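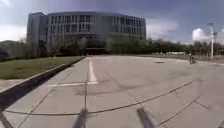 Concrete slabs, white paint and a good deal of black sealant, with the robot's own uprights poking into the bottom of the view.

Workshop tips: Outdoor robots and the software that steers them

Sent in by readers and tried in our own shed, mostly with Donari doing the steering and Jillano doing the looking. Other software will let you down in much the same places.

Black lines that aren't there
A line finder set up on a kitchen floor thinks anything long, thin and different is a line. Car parks and paths are full of sealant, and sealant curves beautifully, so the robot sets off along it with every sign of confidence. Tell the software to look for a light stripe on a darker ground and throw away the reverse. Then check the stripe is fairly straight over a metre or two. Worn paint still gets through if you allow small gaps.

Slab joints
Same trouble, only straighter. Joints come at regular spacings and paint mostly doesn't, so a repeat check will weed out most of them. Leave it off on brick paving unless you enjoy waiting.

Mask your own bodywork
If a post or a bracket shows in the view, the obstacle finder will sooner or later discover it and stop dead, having been chased all afternoon by its own mast. Save a still, paint the posts black in any drawing program, and load that as the mask. Paint generously. Posts wobble, and a mask that fits like a glove on the bench will be too small on rough ground. Redo it every time you move the camera. Yes, that much as well.

Kerbs and their shadows
A kerb's shadow gets wider and narrower through the day and the kerb stays where it is. If you steer by the dark strip, your robot will keep to a different path at teatime. Use the top edge of the kerb and give the shadow a low score. Gil-soo Ma writes that he runs the same stretch at nine in the morning and again at four, and won't believe a setting until it has survived both.

Where the line stops
Decide this before you go out. Ours had no instructions for a painted line with a crossbar at its end, and chose the crossbar. Put in a plain rule: at a corner or a T, slow down, stop, ask. You can get clever in May when the evenings are longer.

Ignore the sky
Clouds are lovely and have nothing to do with steering. Crop the top 40 per cent of the picture before the line finder sees it, and set the exposure from the ground only, or every bright cloud will turn the paving to soup. Keep the full picture in the log all the same.

Bent edges
Wide lenses bow straight lines near the sides. Run the straightening step first and the line finder second. We had them the other way round for a whole winter.

Small far-off people
Anything upright on the paving counts as a person until it has been a lamp post for several pictures running. Set the planner to slow down early. A cyclist will not thank you for certainty.

Keep dull logs
A run of 653 pictures in which nothing happens is the best test you own. Play it back after each change. When a new setting shouts "obstacle" at picture 319 and the old one didn't, go and look at picture 319 before you touch anything else. Write the answer on paper, with the setting beside it, and pin it over the bench.

Next month: wheels that squeak, and a reader's method for labelling cables with bread bag tags.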